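Vesura Two-Hand Gripper Kit – Club Set-Up Guide
Section 4: Sorting Practice at Home

2026-04-01
By the Lamau Robotics Club build team 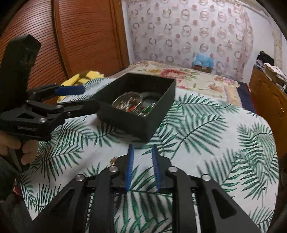
Could the section please start with the small-parts exercise, Jusilside wrote on the club page, and leave the big-block warm-up for later? Good call, and we did exactly that! The small-parts exercise is where the hand-held grippers get really fun, and it teaches you more about finger pressure in one evening than a week of stacking blocks.

You will need both grippers, a box with solid walls, and a handful of small odds and ends from around the house. A bed or a carpeted floor is a great place to work – dropped pieces stay put instead of bouncing under the furniture.

4.1 Getting the grippers ready

1. Open and close each gripper slowly, all the way, with nothing between the pads. You should feel one smooth movement from start to finish.

2. Look along the finger pads. They should meet evenly from base to tip. If one sits higher, loosen it, line it up with its partner and tighten it again.

3. Check every bolt on the linkage with the small key from the kit. Snug is enough.

CAUTION: Keep your free fingers out of the linkage while someone else is squeezing the handle. The arms close faster than you expect.

4. Wipe the pads with a barely damp cloth and let them dry. Dusty pads are the number one cause of "my gripper is broken" messages in October, when the new members join.

4.2 Setting up the box

5. Put the box within easy reach of both hands, open side up. Your elbows should stay bent through the whole exercise.

6. Spread the small pieces out a little on the bottom. A few overlaps are fine and make things more interesting.

NOTE: Skip anything sharp, anything made of glass, and anything you would be sad to lose. Coin batteries stay out of the box, always.

7. Choose a landing spot for the sorted pieces. A saucer or a folded towel works well.

4.3 First run

8. Hold one gripper in each hand, with your wrists loose. Bring the first one to the wall of the box and rest it there lightly. It steadies the box while the other hand works.

9. Lower the second gripper straight down over one piece. Close until the pads touch it, pause, then add a touch more pressure.

10. Lift, move to the landing spot, and open the jaw slowly. Snapping it open sends tiny parts flying (ask us how we know!).

11. Keep going until 2 minutes are up, then swap the jobs of your hands. The weaker hand will feel hopeless for a while and then suddenly get it – a wonderful moment.

NOTE: Flat pieces are hard to pick up from above. Slide them to a wall, tip them up on edge and pinch from the side.

4.4 Logging your practice

12. Write each run on the Sekiguchi sheet at the back of this guide, with the hand you used and the kinds of pieces you tried. Drops count as well, so put those down too. The club's shared goal for the season is 300 runs.

13. Bring the sheet to the next build night. We use it to choose the parts for the relay event, and the odd shapes that gave you trouble are the ones we want to hear about most.

If a gripper starts to stick partway through a run, stop and go back to step 1 before you carry on. For pad replacement, see Section 6.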